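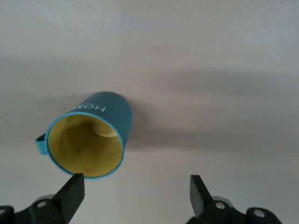
Gray lines inside glazed mugs that do not come off in the dishwasher

Posted in Kitchen > Dishes and Cookware

Elaheh Ghorbani

I have a set of 12 glazed stoneware mugs from Luvodora, bought 19 months ago. Five of them now have thin gray lines on the inside, mostly on the bottom and the lower part of the wall. The lines are short, straight or slightly curved, and look like pencil. They do not come off in the dishwasher and they do not come off with dish soap and a sponge. I can't feel them with a fingernail.

Details that may matter:

Dishwasher is a Hukero, bottom of the range, run every evening on the normal cycle.
Detergent is powder, store brand. No rinse aid since August.
Water here in Lodton is 136 mg/L hardness as calcium carbonate according to the utility's page.
The mugs are used for coffee and tea, always with a metal spoon.

One mug also has a web of very fine brown lines in the glaze, on the inside wall only. I assume that is a separate problem but I am mentioning it in case it isn't.

I would like to know whether the gray lines are scratches or deposits, what removes them, and whether the mug with the brown lines is still all right to drink from.

Saeed Mousavi

Two separate problems, as you suspected.

The gray lines are metal marks. Stainless steel is softer than a fired glaze, so when a spoon drags across it, a little steel is left behind on the glaze. It gets called scratching because of how it looks, but in most cases the glaze has not been cut. That fits with not being able to feel anything. Matte and satin glazes collect marks faster than gloss ones because the surface is rougher at a very small scale and works like a fine file. A glaze that has been roughened by detergent will also start to mark more easily than it did when new.

Soap does nothing to metal. You need either a mild acid or a mild abrasive, and the usual product is a powder cleanser with oxalic acid in it, sold for stainless sinks and cooktops. Wear gloves and read the label first. Procedure:

Wet the inside of the mug and pour out the excess.
Add a half teaspoon of cleanser and work it into a paste with a damp cloth.
Leave it for one minute.
Rub the marks with light pressure in small circles.
Rinse well, wash with dish soap, and rinse again.

Do not mix it with bleach or any other cleaner. If some marks are left, repeat once. Don't use steel wool, which will leave more of the same, and don't use the green scouring pads. Those contain a hard mineral grit and can put real scratches in the glaze, and after that the marks come back quicker.

If you prefer to avoid oxalic acid, baking soda paste works on light marks. It takes longer and you have to rub harder.
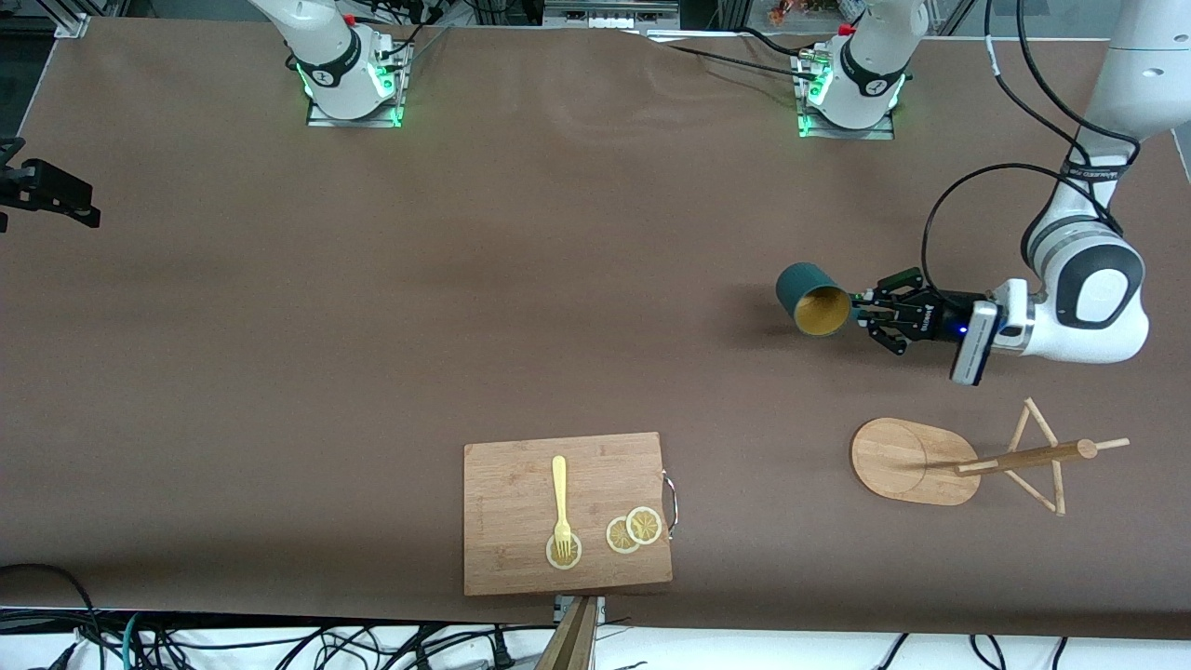
As for prevention, the spoon is the main source, so stir with wood or silicone if you can live with it. In the dishwasher, load the mugs so that they don't touch the tines on the inside wall, and keep flatware in its basket. Check the rack too. If the coating has worn off the tips of the tines, the bare wire will mark anything that sits on it. Rack makers sell repair paint and push-on vinyl caps for this.

Your water is moderately hard and I would not blame it for the lines. Hard water gives a white or cloudy film, usually all over, and it dissolves in white vinegar. You can test for it – put a tablespoon of vinegar in one mug for ten minutes, and if the gray lines look the same afterward, they are metal. Going back to rinse aid will help with spotting but not with this.

The brown lines are crazing. The glaze shrank more than the clay body as it cooled, or the body has taken up moisture and swelled slightly over time, and the glaze cracked under the tension. Tea and coffee then stain the cracks. A soak in oxygen bleach, dissolved in warm water, will lighten the stain. It does not close the cracks, and they will darken again.

Whether to keep drinking from it depends on the body. Fill it with water, stand it on a dry paper towel and leave it overnight. If the towel is damp in the morning, the body is absorbing water through the cracks and I would stop using that mug for drinks. It should not go in the microwave either, since a waterlogged body can get very hot. If the towel stays dry, that is encouraging but it doesn't prove the glaze is sealed. Ask the seller about a replacement in either case, as crazing in dinnerware glaze is generally treated as a defect.

shokri_k

Toothpaste. The plain white kind, on an old brush. Took the marks off mine.

Elaheh Ghorbani

Vinegar test done, no change, so metal. The cleanser removed everything from four mugs on the first pass. The fifth needed a second and still has a faint line near the handle side. Two tines on the lower rack have bare tips, so I have ordered caps.

The crazed mug left a damp ring on the towel. I have written to the seller. shokri_k, I didn't try toothpaste.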